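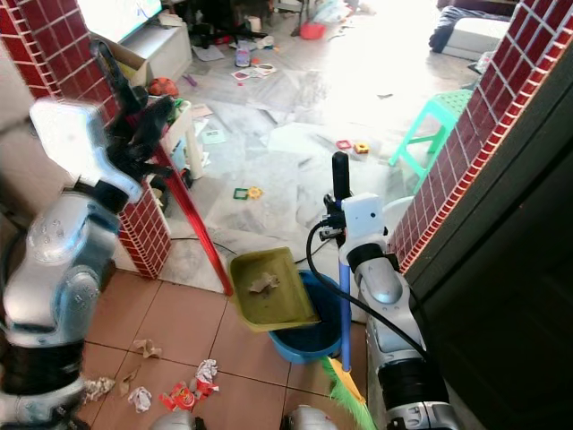

Dustpan over the blue bucket, broom alongside.

Flindley Stream Controller Pad – Tournament Edition
by Hunach

Item 3833-F. In stock, ships from our own warehouse.

Updated 1/19/19: new firmware, new cable, same price. Details further down.

Wired pad for console soccer and other sports titles. Built for people who play in leagues and stream it too. Short throw on the triggers, stiff sticks, four extra buttons on the back. Map them to whatever. Most of our league players put skill moves on the left pair and leave the right pair for stream stuff – scene change, mute, clip.

What's in the box
Pad
Braided USB cable, 10 ft, locks at the pad end
Two spare stick caps (tall)
Zip case
Quick start card

Sticks
Stastex modules, swap them yourself with the small driver in the case lid. No solder. Tension is set with a screw under each cap, quarter turn at a time please, people overtighten these and then write to us. Replacment modules sold in pairs.

Mute button
Center of the pad, under the logo. Mutes the headset jack only. It does not mute a separate desk mic, that has to be done in your streaming software. 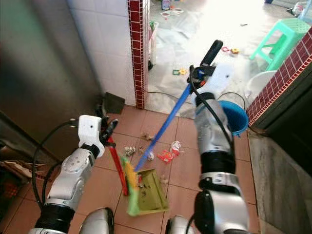 Firmware 548 fixes the drift reading at low tension and the bug where the back buttons forgot their map after a console restart. If yours came with anything older, update before you play a league match. Plug into a PC, open the Hunach tool, hit Update, wait for the light to go solid. Don't pull the cable. Macs not supported yet – hoping for March.

Legal for league play?
Depends on the league. Turbo is off from the factory and can be locked off with the switch inside the battery-style door (no battery in there, it's wired only). Some events ban back buttons altogether. Check the rule book before you travel, we can't refund becuase a ref said no.

Colors
Black, bone, club green. The Đinh artwork shell was a run of 200 and is sold out. We are not doing a second run. Blank shells are fine to paint, use plastic primer.

Specs
Connection: USB, wired
Headset: 3.5 mm
Back buttons: four, removable
Profiles: three on board
Rating: 4.6 from 3,833 reviews

Warranty
One year on the pad, 90 days on stick modules. Keep your order email. Cable counts as part of the pad.

Team orders
Ten pads or more, use the team form and not the cart. Name printing on the back plate is extra and adds a week. Send logos as vector files, no screenshots.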